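`drurkano` reads indoor temperature and humidity logs and writes one summary row per room per night. It was written for the Clullosville summer bedroom survey and works on any log with the same columns.

## Input

A UTF-8 CSV file, one per room, with a header row:

- `ts` – local time, 24-hour clock, no zone suffix
- `temp_c` – air temperature in degrees Celsius
- `rh` – relative humidity in percent
- `room` – short room code, lowercase

Extra columns are ignored. Rows with a blank `temp_c` are dropped before any averaging. Gaps of up to 20 minutes are filled by linear interpolation; longer gaps are left open and flagged in the output as `gap=1`.

## Bedding field

Each room has a sidecar file, `room.yml`, with a free-text `bedding` key. The parser maps it to one of these codes: `sheet`, `mat_tile`, `mat_woven`, `quilt`, `other`. Unmapped text becomes `other` and is printed to stderr.

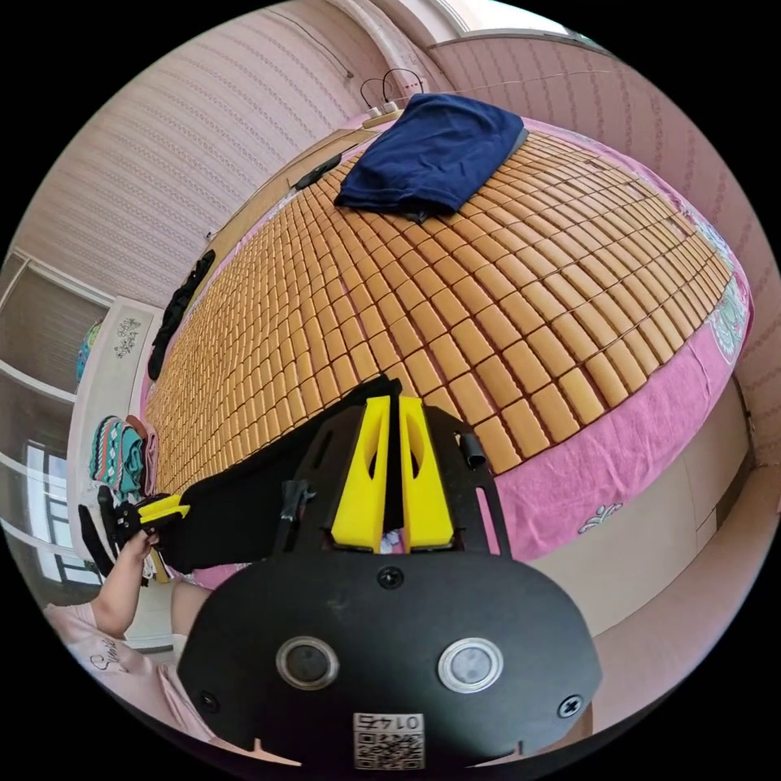
*`mat_tile`: tiled summer mat over a pink bed sheet.*

The code describes the top sleeping layer only. A mat over a sheet is coded as the mat. Clothing and pillows are not recorded.

## Usage

```
drurkano summarize logs/ --night 22:00-06:00 --out nights.csv
```

`--night` may cross midnight. A night is labeled with the date on which it starts. Use `--strict` to stop on the first malformed row – the default is to skip it and continue.

## Known issues

- Hourani loggers with version 2 firmware write a comma as the decimal mark. Run `drurkano fixcomma` first.
- Lekari exports repeat the header after each battery change. Repeated headers count as malformed rows, so `--strict` will fail on them.
- The fall clock change produces a duplicated hour. Both copies are kept.

## License

Code is MIT. Survey logs are CC BY 4.0.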